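The Desk at Letton

The flat in Letton was advertised as "furnished, with clever storage," and Zhuoran Zhong had lived long enough to distrust both halves of that.
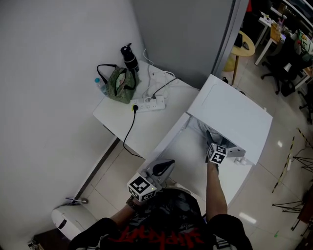 The agent, whose name was Ren, had sent over an inventory with 356 lines in it. Zhuoran read it on the bus from Hutstead and was still reading it on the stairs. Line 12 was the desk. Line 13 was the cabinet at the end of the desk, "with lifting top," as if lifting were a service. By noon the top was up, the striped bag was dumped by the wall with its zip partly undone, the thermos stood behind it, and the power strip had already gathered more cable than seemed fair for a first morning. Clever storage, then. So far it had stored one small white device with a gray front, and the desk was doing the rest of the work.

"You'll find it frees up the whole surface," Ren said over the phone.

"Which surface?"

"The desk."

Zhuoran looked at the desk. "Frees it from what?"

"From clutter."

There was a pause in which Ren could be heard typing. Zhuoran suspected that the typing was for show. People who sold furniture by the month always typed during pauses.

"The Clumgate range is very popular," Ren said. "We've put it into 500 homes."

"And how many have you taken it out of?"

"I'd have to look that up."

"Please do."

Ren did not look it up. Ren said that the deposit on the cabinet was separate from the deposit on the flat, and that it was nearly 1000, and that it was all in the paperwork. Zhuoran had the paperwork. It was in the bag, under a sweater and half a sandwich, and it did say that, on a page headed Welcome.

The afternoon went to cables. The white ones had no labels and had knotted themselves on the trip over. One went to the lamp, one went to something Zhuoran no longer owned, and one seemed to belong to the flat, because it was there before the bag was opened. Zhuoran followed it with a finger as far as the back of the desk and gave up. Somebody in Hutstead had once promised that a tidy desk made a tidy mind. That person had later lost a car in a parking garage for three days.

The shelf inside the cabinet was the real trouble. It was a decent shelf, white and clean. But if you put anything useful on it you had to keep the top open to use it, and if you kept the top open you were living with a lid in your face. If you closed it, you had a very nice box full of things you needed. Zhuoran tried it both ways with a notebook, then with the thermos, then with the sandwich. The sandwich did best, being the only thing Zhuoran was glad not to look at.

At six Ren called back.

"How are we settling in?"

"I want to return line 13."

"The cabinet? You've had it for one day."

"It's been a long day."

"Most people need a month to see the benefit."

"What do they see before that?"

More typing. Then Ren said, in a lower voice, "My sister has one. She keeps wrapping paper in it."

"Does she like it?"

"She likes wrapping paper."

It was the first thing Ren had said that sounded true, and Zhuoran was thrown by it. They talked for a while about the sister, who lived on the far side of Letton and had paid 3000 for a sofa that could not be sat on in summer. By the end of the call the deposit had come down a little, or Ren had said it would, and Zhuoran had agreed to write that down and send it over for a signature.

The pen was in the cabinet. Zhuoran lifted the top, took it out, and left the top up.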